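Flotside Facilities Desk
Ticket: Stasen building, first floor, workbench room
Subject: Compartment trays - lids not closing / parts migrating between cells
Raised by: Nikola Witkowska
Priority: Normal (was Low)
Status: Open, waiting on supplier

Original report

Hi, trays again. The divided ones we keep the small fixings in. Lids on several won't shut flat since the delivery in February. You press one corner and the other pops. Carried one across the room this morning and the washers had gone into the cell with the M3 nuts, so that was my tea break gone. Can someone look before the stock check please. Also the table by the cabinet wants looking at, rocks when you lean on it.

Nikola

Desk reply, 10.40

Thanks Nikola. Few questions.
Which trays, the old Swanson ones or the new lot from Zaniston?
Is it every lid or some?
Have they been through the dishwasher? Asking because it was the dishwasher last year.

Nikola, 11.15

New lot, Zaniston. Old ones fine apart from being scratched to bits.
Not every lid. 9 bad out of 28. Sorted them into two piles on the window sill, bad pile has a yellow sticky on it, please dont move.
No dishwasher. I wiped them with a damp cloth and washing up liquid, nothing else.

Desk reply, 11.50

OK. Can you try the following on one of the bad ones, empty:
Take all the loose dividers out, close lid, does it shut?
Put dividers back one at a time, shut lid each time.
Swap lid with one from the good pile.
Write down what happens, even if its boring.

Nikola, 13.20

Done, on three of the bad pile.

Tray 1. Dividers out, lid shuts fine. Dividers back in, fine until the last one at the hinge end, then it lifts. Took that one out and it shuts again. Turned it round the other way, lifts less but still lifts.

Tray 2. Same as tray 1. Different divider though, second from the end. It was sat proud in its slot, pushed it down hard with my thumb and got a click. Lid now shuts!! Stayed shut when I turned it over above the sink.

Tray 3. No good. Dividers out and it still won't shut. Swapped the lid with a good one, still won't. Put the tray 3 lid on a good tray and that shuts perfectly. So it's the base not the lid. Looks slightly twisted if you hold it up to your eye like a ruler.

So two different faults I think. Will do the rest after lunch.

Nikola, 14.45

Rest of bad pile done. Four more were dividers not pushed home, all fixed with the thumb thing. Two more twisted bases like tray 3. So the tally is tray 1 with the odd divider, five fixed, three twisted. Makes 9, good.

Sore thumb. Used the end of a wooden spoon for the last couple, works better. Put a folded tea towel underneath or the tray skates about.
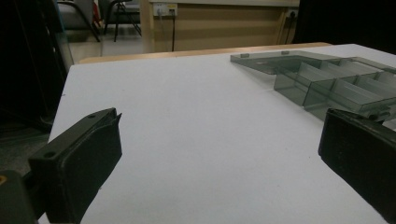
Desk note on checking trays for twist, so we all do it the same way. Use a flat table, not the window sill, sill is bowed and will make a good tray look bad. The white table is fine for this, and the smoky grey plastic is see-through enough that the white shows faintly under it. Wipe the top first, a bit of grit under one corner is all it takes. Press each corner in turn with one finger. Any knock or rock, turn the tray a quarter and try again. If the rock follows the tray, its the tray. If it stays in the same place, its the table. Don't test with parts in. Don't try to bend a twisted one back, somebody at Stasen did with a hairdryer and it went worse, then split.

Nikola, 15.30

Did that. Three twisted ones all rock, and the rock follows the tray. Two knock on opposite corners, third only a tiny bit but you can hear it. One from the good pile rocked as well, but it was a crumb.

Also checked the wobbly table by the cabinet while I was down there. Foot had unscrewed. Wound it back down, no wobble now. You can close that bit.

Desk reply, 16.05

Brilliant. Table part closed.

Have written to Zaniston for three replacement bases and one spare divider. Order was for 65 across both rooms so can you ask upstairs to check theirs too? Same steps. Dividers first, then rock test on a flat table.

Until the new ones come:
Twisted bases, take out of use. Not in the skip, they may want them back.
Tray 1, leave the hinge end divider out and use the double cell for something big. Tape the divider inside the lid so it doesn't wander.
Anything with small washers goes in an old Swanson tray for now.

Nikola, 16.20

Upstairs say they will look tomorrow. Their trays are still in the box, lucky them.

Question, do we relabel? Labels are on the lids at the moment and now I've swapped lids all over the place testing, half of them say the wrong thing. Found one marked springs with cable clips in. There's 200 labels left on the roll so plenty.

Desk reply, 16.35

Yes relabel. On the base this time, short side facing out, so swapping a lid doesnt matter. Pencil first, then pen when you've checked what's in it. Peel the old lid ones off while they're still fresh, they leave gum if left.

Nikola, 16.50

Will start on it in the morning. Mixed nuts and washers from the first tray still in a mug by the kettle, PLEASE nobody tip it out.

Desk update

Zaniston have acknowledged, no date yet. They want the mould number off the underside of the twisted bases. Nikola can you send all three when you're in. Leaving ticket open.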